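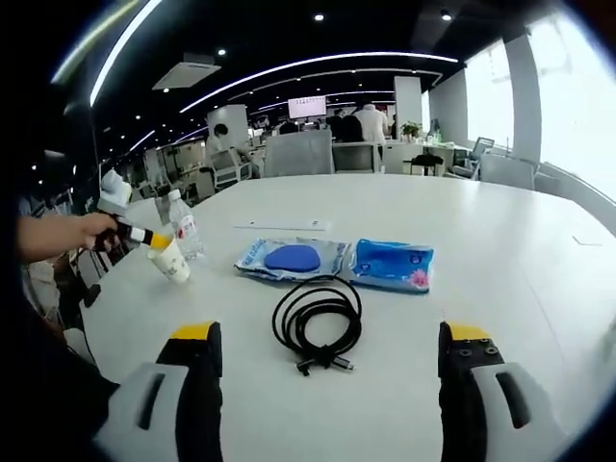
Why would anyone sit through a whole movie about a ferry, asked a woman in the second row when we first showed it in Hladun, and she stayed to the end, possibly to find out.

Search this site Search

SPEAKER NOTES: Getting a small documentary shown in small places

Start with her question. Leave it hanging. Do not answer it yet, you have a slot to fill.

Who I am, short version. I made a film called Zorulside. It runs 70 minutes and concerns a river ferry, the landing at Hladun, and the people who miss the boat. It has played in libraries, a feed store, two proper theaters and a tent. It hasn't made money. (Pause. If they laugh, move on. If they don't, move on faster.)

1. The big festivals

Tell them what I sent out the first year and what came back. Form letters, mostly. One said the film was "a strong contender in an unusually strong year," and the next year I got the same sentence from the same festival about the same film. I had changed the title font.

Point to make: entry fees are a budget line. Decide the amount in the winter and stop when it's gone. I didn't stop. Mention the canoe I sold.

2. The regional ones

This is the useful part, slow down here.

Janeck took us in July. The festival there seats 100 in an old grange hall and the projector sits on a stack of hymnals. They write back. They ask what format you have and then they listen to the reply. We filled most of the chairs because half the town has ridden that ferry and wanted to see if they were in it.

Local angle goes in the first line of the cover letter. Mine used to be in the fourth paragraph, after the part about my influences. Cut your influences.

Read out the old first paragraph if time allows. It has the word "liminal" in it. Let them enjoy that.

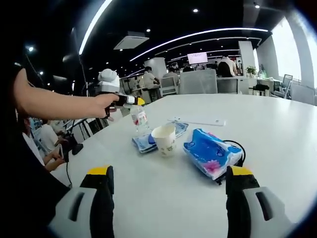

Bottled water and a paper cup on the table.

3. Sound

People forgive a soft picture. They will not forgive a ferry engine at full volume under an old man telling his best story. We re-recorded him at his kitchen table and he told a different story, a worse one, and that's what's in the film.

Play clip: engine under, then engine out. Check the speakers before the hall opens. In Rado I played it through a laptop and everybody heard a mosquito.

4. Discs, posters and other things in my garage

I ordered 1,000 DVDs. The price per disc was wonderful. Ask who here owns a DVD player. Wait for the hands. Offer to meet them afterward.

Posters: order fewer. Leave a blank strip at the bottom for the hall and the hour, and bring a fat marker. The Rado posters had the wrong starting time printed right on them, so the audience came in at 8 p.m. and saw the second half, and several of them said it moved right along.

5. The question period

Somebody will ask what camera. Tell them and keep going.
Somebody will have a cousin with a ferry. Get the cousin's email.
Somebody will explain what the film is about. Write it down, I've used two of these in grant applications.

If there's silence, ask them which passenger they'd have followed. It's never the one I followed.

6. Back to the second row

She came up to me at the coffee urn. She said she still didn't know why anyone would sit through it, and was it showing again, her sister was coming in from Janeck.

Then lights, then the trailer. The switch is behind the left curtain, ask somebody which one before you start feeling around back there.

Share this post
2 comments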